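Search the forum Search Go

Two robot arms coming to our packing bench, what happens to the packers?

I do kitting at Trellero (stationery and small car-care bits, all hand sorted). In September they put two arms on one bench and now I'm half sorter, half babysitter. We pack 700 kits a shift. Has anyone been through this? Do I ask for a new job title?
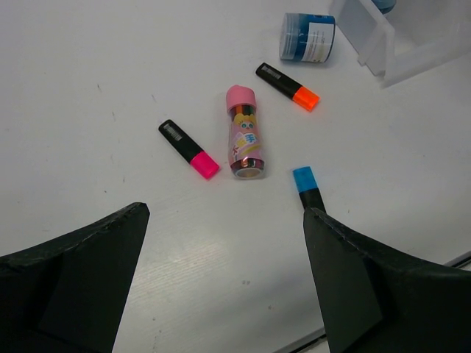
Highlighters, pencils and a small container to sort.

Mostly I lay the stuff out and reset it when something rolls away. My wrists love it, but I miss yakking with the person across from me!

Karim Tarawneh
Yes, ask, and get it in writing. At Rirton we went from 9 people on the bench to 2, and the other seven moved to returns. The arms are good at passing a jar across
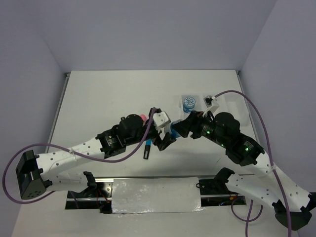 but somebody still has to know what belongs in which kit, and that's you. I got a bump in pay once I showed my supervisor my list of stoppages (70 in one week, mostly round things).
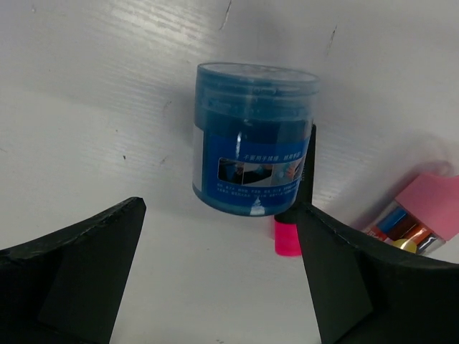 1 min read

grunur_pete
we have the same at Grunurwood. its fine. bring a stool

Hofstetter Night Crew
What Karim said. Also ask who's allowed to hit stop, our place took ages to sort that out and it caused some proper arguments.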